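The Block Bins Get Their Winter Sort

From the Swap Room at Manalastas Hall, February 2, 2024

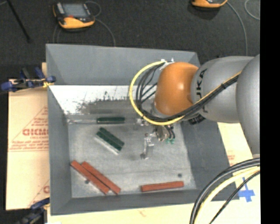
Greens at the back, reddish-browns at the front

Those of you who borrowed from the big gray bins last fall will remember how it went. You came in wanting a few dark green blocks for a train platform or a garden wall, and you went home with sore elbows and a bag of whatever your hand had landed on. The bins are deep, the sides slope in toward the floor, and everything we own likes to slide down and settle together in the middle. I have been promising a proper sort since October, and I am very happy to say we are well into it!

The gray bin you see above is the one we have started on, and the floor of it is every bit as worn as it looks. I have grown quite fond of that floor. We did talk about putting a mat down, and somebody kindly brought in a piece of old carpet, but small things catch in carpet and I would like to be able to tip the bin and wipe it, so worn it stays.

You will find green blocks lying toward the far side and reddish-brown ones nearer to you, with a few of the thin pale pieces in among the greens. I know the thin pieces look like packing scraps. Please don't throw them out! They are the most useful things we have for a fence or a railing, and the last time a handful went into the trash by mistake we had two very disappointed bridge builders and I had to go home and raid my own craft drawer.

What came out of the old bins

Ramil Umali and I went through the first lot over two long evenings with a pot of coffee and the radio on. We ended up with 252 blocks fit to lend, in all colors, and another 19 that I have put in a shoebox under the counter while we decide what to do with them. Most of those have a chipped corner or a face that won't sit flat. Ramil thinks they would do nicely for the outdoor table, where nothing sits flat anyway, and I am coming around to his way of thinking.

We also found a door key, a good pair of tweezers and a quantity of dried peas. The key has a bit of blue thread through it, if that sounds like yours. I can't explain the peas.

How we are sorting

It has changed a couple of times already, so bear with us. We began by size, which seemed the sensible thing, and it was hopeless. When people come in they ask for "the green ones" or "the brown ones," and only get around to size once they are standing there with their sleeves pushed up. So now we go by color first and let the sizes mix.

Long thin pieces can go in with either color for the time being. I would like them to have a tray of their own, and if anyone is getting rid of a shallow drawer or an old cutlery tray, we would be glad to have it. It would need to be long enough for the longest rods to lie down in, so measure before you carry it up the stairs.

When you bring blocks back, please set them in the bin one at a time and lay them flat. I know it is tempting to turn the bag over and let the whole lot go (it makes a wonderful crash, I have done it myself), but that is where the chipped corners come from. Loose is fine. There is no need to line them up or build them into rows, and please leave some of the floor showing, so that the next person can see what is there and get their fingers around it. A bin filled to the top is no use to anyone with short arms, and I speak as one.

Blocks that are sticky should come to the counter first. A damp cloth and a towel will do it most of the time. Anything with glue or paint on it goes to Ramil, who has a small scraper and a good deal more patience than I have.

Still to do

The second bin is waiting, and so are the three crates that came to us from the Clelley playroom when it closed. I lifted the lid on one of the crates and put it straight back down again. There may well be another 100 blocks in there, along with a great many jigsaw pieces that will have to be matched to their boxes, if we have their boxes. My plan is to leave the jigsaws to the very end and hope for rain.

If you have a free hour and don't mind bending, do come by. Wear something you can get dusty. It is pleasant work once you get going, and there are generally cookies. Children are welcome to help as well, and the younger ones have been far stricter about color than we have. I was told off the other day for putting a dark green with the light greens, and quite right too.

Borrowing goes on as usual from the bin that is finished. The Brolldale shelf set and the big ramp are both out on loan at the moment, so leave your name in the book on the counter if you would like either of them next.

Felicidad Malabanan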